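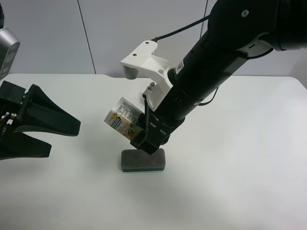
Shared Rooms Team | Polis Building

Table FAQ, updated February 25, 2022

I get asked the same things about the white tables again and again, so I've put my answers in one place. Shout if I've missed yours!

Can I leave my bits on the table overnight?
Small things, yes. A puzzle cube, a packet of mints, the felt-topped wiper for the boards – all fine by me. Big bags and coats go on the hooks in the Holanda corridor, please.

What about food?
Anything in a closed packet can stay. Crumbs drive me mad (I did a full clean in December and I'm still finding biscuit), so open food goes back to the kitchen with you. 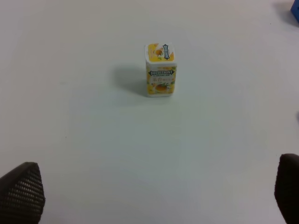

The same goes for sweets, by the way. Shut the lid on your Doublemint and I'll leave it exactly where you put it, but loose ones go straight in the bin.

How do I clean the top?
Damp cloth first, then a dry one. Please don't use the board wiper on it, however handy it looks! The felt picks up ink and you end up with a lovely grey smear that takes me ages to shift.

Where do lost things go?
Into the Otedik box, shelf 49, by the door. I keep them for 63 days and then they go to the charity shop. 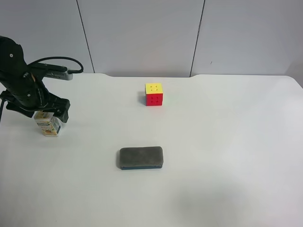 Cubes and other puzzles I hang on to a bit longer – people do come back for those, sometimes months later. Tell me what yours looks like and I'll have a rummage.

Can I book a table for the whole day?
You can, through the Hureten booking page. Put your extension number in the notes so I can ring you if anything changes.

49 shares | 63 comments

We use cookies to remember your settings. Accept | Manage cookies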